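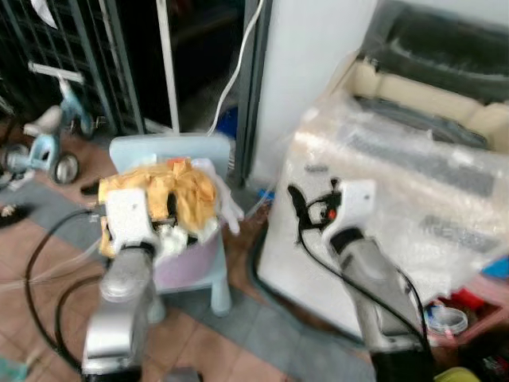

Natalina Greco would like the arms to stop asking permission. She wrote as much in the comments under our last build notes, saying she'd rather have a planner that makes its own mind up about a heap of cloth than one that pauses and waits for a person to nod. Plenty of others have told us the same thing over the past year, and today we can give them a proper answer.

Caputo 4 is out, and it's free to download.

26 Mar 2022 — The Vullotska software group is very pleased to release Caputo 4, a new version of its open planning and control software for two-armed robots working in ordinary rooms. It brings a rebuilt perception layer, a planner that treats both arms as one job, and a replay tool our early testers have already grown fond of.

Caputo began as a set of scripts for picking up towels. It has grown a fair bit! Version 4 is meant for the kind of space people live and work in, where cloth is thrown over a chair, cables run across the tiles and there's always something standing right where you'd like to put an elbow. Rooms like that are hard on software. A crumpled cloth has no fixed shape, so there's no model to match it against, and clear plastic has a habit of vanishing from depth readings altogether.

"We used to throw away any patch of the view we couldn't make sense of," said Farzad Taheri, who leads perception work on Caputo. "Now we keep it and mark it as doubtful. The planner can still move near it, but it slows down and gives it more room. Bubble wrap was our worst enemy for months, and I'm delighted to say we're on much better terms."

The new layer, called Grornska, labels each part of the view as firm, soft or doubtful. Soft things may be touched and pushed. Firm things may not, unless they're the target of a grasp. Doubtful areas are looked at again whenever an arm moves and the view changes. People who prefer the old behaviour can switch Grornska off in the settings file, and existing task files will still load.

The second big change is in how the arms share work. Earlier versions planned the left arm, then the right, and sorted out clashes afterwards. That was fine for lifting a box and pretty poor for anything floppy. Caputo 4 plans both together, so one arm can pin a fold of cloth while the other waits, reaches across or gets out of the way. Cable slack is part of the plan as well — you enter the length of the loop at each wrist and the planner avoids twists that would pull it tight.

Back to asking permission. By default, Caputo 4 carries on by itself when its grasp score is above the limit you've set, and pauses when it falls below. The limit can now be set for each kind of object, so you can be relaxed about a rag and fussy about a jar. Natalina, we hope that gets you most of the way there.

Viola Sartori, who looks after testing, ran the release through 4000 recorded grasps before signing off. The recordings ship with the software, along with 50 short task files covering folding, sorting, clearing a seat and moving small things off the floor. "I wanted people to be able to break it at home the same way I break it here," she said. "If you find a new way, please send me the log. I really do read them."

Logs are easier to read now, too. The replay tool, Undmont, shows the planner's choices beside the camera view, step by step, with the options it turned down greyed out underneath. It opens in a browser and needs no robot, which makes it handy for teaching. You can colour each arm's path separately and save your favourite views.

There are still some known gaps. Knots aren't handled. Fluffy material can be read as larger than it is, so grasps near it may start too wide. Very shiny metal close to the wrist camera still causes the odd false stop, and a fix is planned for version 5.

Caputo 4 runs on Linux. The download, install guide and full list of changes are on the Vullotska project page. Anyone moving up from version 3 should recalibrate both wrist cameras before the first run.

Media and teaching enquiries: Edit Mészáros, Vullotska software group, through the contact form on the project page.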